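4.2 Scent recall and wrapper color

Second part of the study, run in May at the Traltlow site. 42 adults, none with a known loss of smell. Each smelled six plain bars with the wrapper off, then came back after 30 minutes and tried to match scent to pack. Same lighting for everyone. Scoring was out of 100, as in Segura and De Graaf's earlier paper (see section 2). Rose was the easy one. Citrus and pine got mixed up a lot, more then we expected from the Medon pilot.

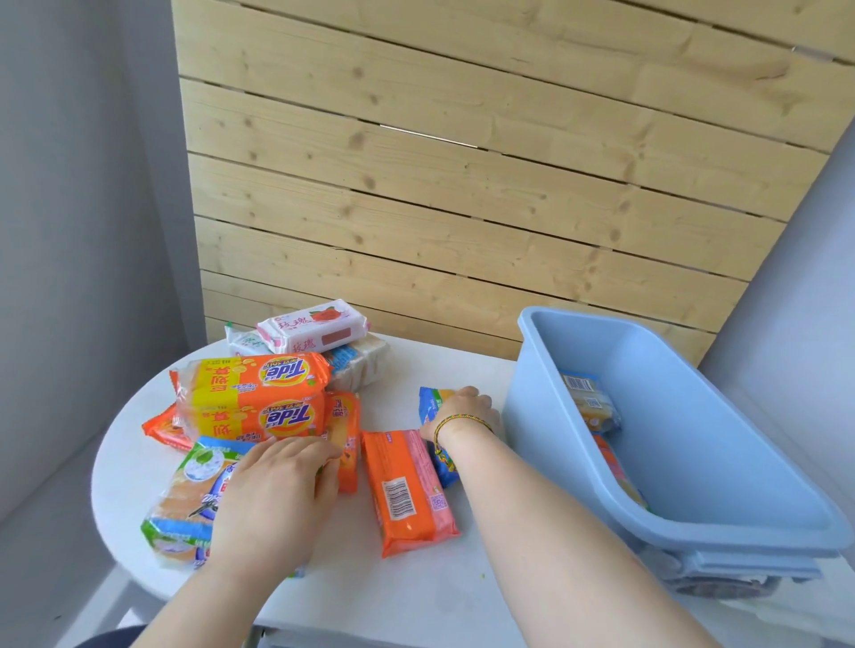

Page last changed: May, 16:20 (O. Segura)

Figure 3. Wrapped bar soaps on a round white table. The pack at the back has a large pink rose and the Chinese characters 玫瑰 (rose).

Picture on the pack matters, we think, beyond color alone. People who could not read the label still went by a flower if there was one. Not tested on its own yet. Garrido scale used for strength of scent, no changes to it. Two sheets from Vandholm had the age left blank; kept in for the totals, dropped from Table 5. Order effects small. Bars smelled last were recalled a bit better, wich fits the older work on word lists. Age made little difference except for pine, see Table 5.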